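How Does a Zipper Bag Zip?

Grab a zipper bag from the kitchen drawer and run your finger along the top. Feel those skinny ridges? They are the secret to the whole thing!

One side of the bag has a ridge that sticks out. The other side has a groove, like a tiny ditch. When you pinch them together, the ridge pops into the groove and the groove hugs it tight. Slide your fingers all the way across and you have closed the bag from corner to corner.
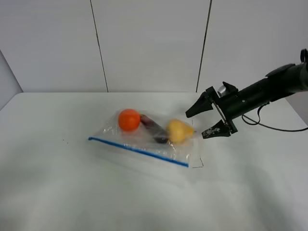
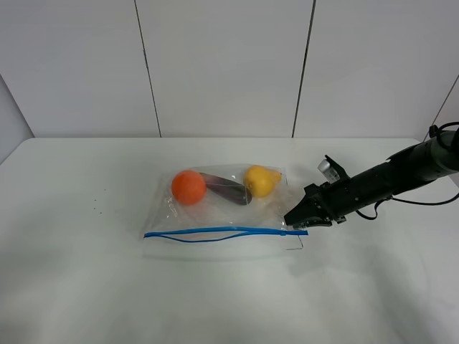
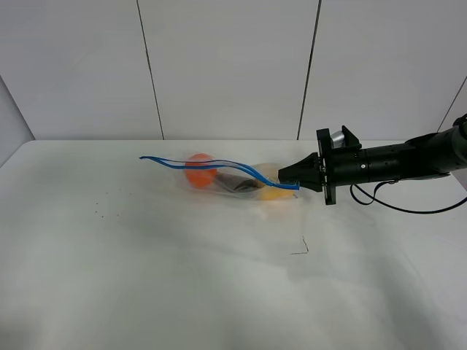 Clear bags with a blue zipper strip and something orange inside.

Why make the strip a bright color? See-through plastic is hard to spot against more see-through plastic - a blue line shows you just where to press. It also helps you find gaps. If the line looks wavy or splits in two, go back and pinch that part again.

Try it yourself!
Put a piece of fruit in a bag and lay it flat on the table. Close the zipper almost to the end, then stop. Press gently on the plastic to push the air out through the little gap, and quickly pinch the last bit shut. Now the bag is much flatter!

Next, try zipping one with your eyes closed. Can you feel the ridge click into place? Xiaoyan Shi, age 9, did it in 2 tries.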